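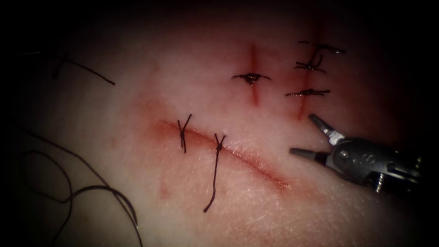 Practice pad with three incisions and sutures in dark thread

List Home | Archives | By Thread | By Author | Search | Help

Subject: Re: Kandpal funeral home ledgers
From: Jonatan Rønning
Date: Tue 11 January

Gaurav,

I can answer most of this. I went through the Kandpal books at the Mullel library last April and took notes on the first two boxes.

On Tue, Gaurav Shukla wrote:

> Does anyone know what happened to the ledgers from Kandpal Funeral
> Home after it closed? I am looking for a burial at Teraten
> Cemetery. The family plot has six graves and only four stones. The
> newspaper notice gives the date of the service and the name of the
> church, and says "burial private." The cemetery office has the plot
> card but the back half of it was never filled in.
>
> Also, are the ledgers in the Istis index yet? I searched under
> every spelling I could think of and got nothing.

The ledgers are at the library, in the local history room. You have to ask for them at the desk and fill out a slip. There are 20 volumes, and they run up to 2000, when the home closed. The early ones are bound and in good shape. The later ones are loose sheets in binders, and a few sheets are filed under the wrong year.

Each entry has a line for the cemetery and another for the lot and grave. The second line is often blank when the family already owned the plot, so don't count on it. What helped me more was the page of charges. If the home paid the cemetery to open a grave, the fee is listed there, and the clerk usually wrote the grave number next to it in pencil. The pencil does not show up well on the library's copier. Bring something to write with and copy it by hand.

Entries are by date of the call to the funeral home, not date of death or burial. If someone died late at night the entry can be a day later than the notice in the paper. I missed my great-aunt twice this way.

As for Istis, volumes 1 through 6 are in and the rest are not. The search there only looks at the name of the deceased. It does not search the name of the person who paid, and for a married daughter or a brother-in-law that is often the name you need. You can page through the scans without searching if you go to the collection list and pick the volume.

"Burial private" in a notice from those years did not always mean the burial was the same day. Teraten did not open graves in the worst of the winter, and the casket would be kept in the receiving vault until the ground could be dug. There is a separate vault book for that. I have not seen it, but the woman in the cemetery office told me it exists – ask for it by name, it is kept apart from the plot cards.

If you send me the surname and the year I can check my notes. They only cover the first two boxes, so if your burial is later than that you will have to make the trip or wait for the index. The room is closed on Mondays and the boxes have to be back on the cart half an hour before closing.

One question back to you. Which section of Teraten is the plot in? I have people in the old part by the east gate and two of those stones are missing as well.

Jonatan

Previous message | Next message | Reply to list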